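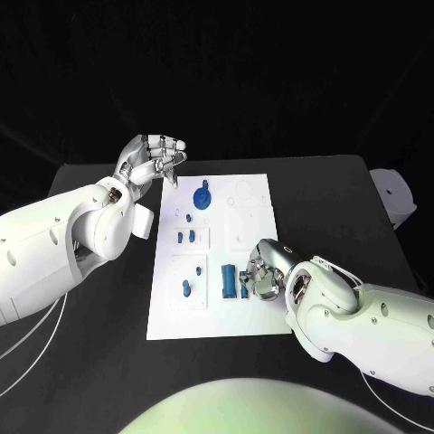 Every carrier I have worked with in the past decade has been sold the same dream at least once. Take all your voice switches, all your number databases, all your billing feeds, and put them behind a single portal. One login, one vendor, one throat to choke. Kedden bought it in April, and by the time I was asked to look at the contract the old equipment was already being listed for resale.

I am not against new software. I spent long enough nursing a pair of aging softswitches to know what it costs to keep old gear alive. What bothers me is how little anyone asks before signing.

Start with the demo. The Vatova people are good at demos. They showed us 17 trunk groups on a map, all green, and then turned one red and let the platform shift the calls somewhere else. Very smooth. I asked what happens when a trunk isn't dead but sick, when calls connect and one side hears nothing. The presenter said the system "looks at quality." I asked how. He said he would get back to me, and a week later I got a brochure.

One-way audio is most of what our customers complain about. Total outages are rare and easy to spot. A platform that handles the rare thing well and waves its hands at the common thing is being graded on the wrong test, and the vendor wrote the test.

Then there is the number that gets quoted in every meeting. Söderlund, a regional carrier a good deal like Kedden, is supposed to have cut its trouble tickets to 54 a month after moving over. I have no reason to think the figure is made up. I would like to know what it was before. I would also like to know whether they changed the ticket form at the same time, as people tend to do when they change systems, and whether a fault that hits a dozen customers now opens one ticket where it used to open a dozen. The slide doesn't say. I have asked twice.

Leif Tangen, who ran the network at Florkness until he retired, thinks I am being a crank about this. His view is that you never get clean numbers from anybody and that at some point you have to pick a direction. Fair enough. But Florkness moved its routing over seven months, one interconnect at a time, with the old switch still taking calls the whole way through. If something looked wrong on the new side they sent the traffic back and went home for dinner. Kedden plans to do it in a weekend.

The contract itself is worth a look, if you can stand it. The uptime promise covers the portal. Read that again if you run a phone company. The portal is where you go to look at graphs. Call processing sits in a different section, under "commercially reasonable efforts," with a credit capped at one month of fees. Porting errors aren't covered at all. When a customer's number goes missing between two databases, that will be Kedden's problem, and Kedden's staff will be opening a ticket with somebody else's help desk to get at records they used to be able to fix themselves.

And the export. There are 774 routing rules in the current setup, many of them ugly, some of them there for reasons only the person who wrote them could explain. They can all be loaded into the new platform. I could find nothing in the paperwork about getting them out again. The sales team told us customers never ask for that. I believe them, and I think it's a bad sign.

If I had a vote, which I don't, I would keep one of the old switches powered and connected through the end of the first year. It would cost some rack space and a support renewal. The finance side has already counted that money as saved, so I expect to lose this one. I would at least get the export in writing before the old boxes leave the building.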